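November, bench notes, breath alcohol rig

Started 08.40. Room at 21 when I came in, heating had been on all night again. Left the simulator to settle with the lid on until the bath read 34.0 and stayed there.

Job for the day was the second batch of handheld testers back from Bramthorpe. These are the ones the traffic unit there uses for roadside screening, and they go back out for the Christmas drink-drive checks, so they need to be off our shelf by the end of the month. 30 units in the batch. Paperwork says 30 as well, which makes a change from the last lot.

Standard used was the Ehlers bottle opened last week, target 35 micrograms per 100 ml of breath. Poured 490 ml into the jar. The sheet says 500, but the fill line on the new jar sits lower than on the old one and the stirrer splashes the outlet if you go over it. Nele Sauerland has already raised this with the supplier. Until we hear back, write the volume you really used in the log and not the one on the sheet.

First five units read 34, 35, 35, 34, 36. Fine. Unit six read 29 three times running. Changed the mouthpiece, purged with room air, tried again, 29. Put it aside with a yellow tag. Unit seven back to 35.
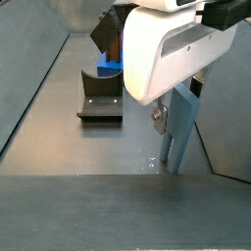

Unit six again after lunch, with the case off. The sample tube had a kink where it passes under the battery clip. Straightened it, refitted the clip, and it read 34, 34, 35. I would like to see it hold that for a full day before it goes back in the box. It stays on the shelf overnight and gets ten more blows in the morning. Please do not pack it.

Worth checking the same spot on the others. Looked at units eight to twelve while I had the small screwdriver out and the tube runs straight on all of them. It may be that six had its battery changed out on the road by someone in a hurry. The service card is blank so there is no way to tell from here.

Drift check on the simulator. The Jolico gas cylinder gives us a dry reference, so I ran unit one on both. Dry gas 35, wet bath 35 at the start of the afternoon. By blow 70 the wet reading was down to 34, and at blow 106 it was giving 33 more often than 34. The solution is being used up faster than the sheet allows for. It says change after 150. I changed it at 106 and unit one went straight back to 35.

So anything tested late in a run on old solution could look low when there is nothing wrong with it. I went back over last month's log for the Drarnow batch. Two units were marked low and both came near the end of the day. They are still in the cupboard, luckily. Will run them again on fresh solution before anyone writes to Drarnow about repairs.

Spoke to Nele about the change interval. She wants a proper run before altering the sheet: one unit, one bottle, a reading noted every ten blows, bath temperature alongside. I can do that once this batch is out. For now we change at 70 and note the blow count at each change in the right-hand column.

Did not get to the clock settings. Several of the units are still on summer time, and the printed slips need to carry the right hour or the traffic office sends them back.

Left for tomorrow:
Unit six, ten blows from cold
Units 13 to 30
Clocks on all of them
Two Drarnow units on fresh solution
Order mouthpieces, last box is open

Bath off 17.15. Cylinder valve shut.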